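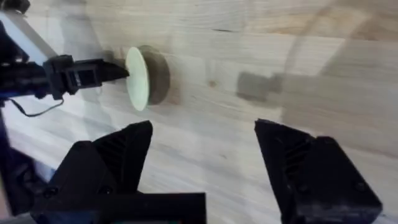 How long before the first bout should the scoring box be switched on?
At least 24 minutes. The box runs a self-check on start-up, and the reels need time on the line before their resistance readings settle.

4. Setting Up the Melis Scoring Box on a Piste

Section 4 covers one piste with one box, two floor reels and one repeater lamp. For linked pistes, see Section 7. Complete Section 3 (power and grounding) before you start.

4.1 Placing the box

1. Set the box on the scoring table at the midpoint of the piste, with the lamps facing the referee.
2. Leave the rear vents clear. Do not stand the box on its carry bag.
3. Route the power cord away from the piste and tape it down wherever people will cross it.
4. Connect the grounding lead from the terminal marked G to the metal piste. Tighten the clamp by hand only.

CAUTION: Do not connect the grounding lead while the box is switched on. Doing so can blow the input fuse.

4.2 Connecting the reels

1. Place one Clovetti floor reel at each end of the piste, behind the run-back area.
2. Run a floor cable from each reel to the box. The left reel (seen from the referee's side) goes to the red socket, the right reel to the green.
3. Push each plug in until the collar clicks. Turn the collar a quarter turn clockwise.
4. Pull out the full length of reel wire and let it rewind under control. Repeat once.

Note: Reels made before the collar was changed need the Tellgate adapter. The adapter fits one way only. If it does not slide in, turn it over.

4.3 Selecting the weapon

1. Switch on the box. All lamps light, then go out in order from left to right.
2. Press WEAPON until the display shows F (foil), E (epee) or S (saber).
3. Hold SET for 4 seconds to store the choice. The box beeps once.

If the display shows a dash, the self-check has failed. Switch off, remove both floor cables and start again from step 1. If the dash comes back, go to Section 9.

4.4 Testing before use

Test with a body cord and a weapon that have already passed weapons control.

1. Foil: press the tip against the opponent's lamé. The colored lamp must light. Press the tip against an insulated surface. The white lamp must light.
2. Epee: press the tip against the opponent's bell guard, then against the piste. No lamp may light in either case.
3. Saber: touch the blade to the opponent's lamé. The colored lamp must light.
4. Repeat from the other end.
5. Write the result on the piste card and initial it.

Note: A white lamp that flickers while a foil fencer is standing still usually points to the body cord. Change the cord before you change the reel.

4.5 Repeater lamp

The Arkau repeater plugs into the port marked AUX. Use the cable supplied. Longer cables weaken the signal, and the lamp may then lag behind the box. Set the brightness switch to LOW in halls without daylight.

Revised in September by Jin-sol Baek. Replaces the loose sheet on epee grounding tests.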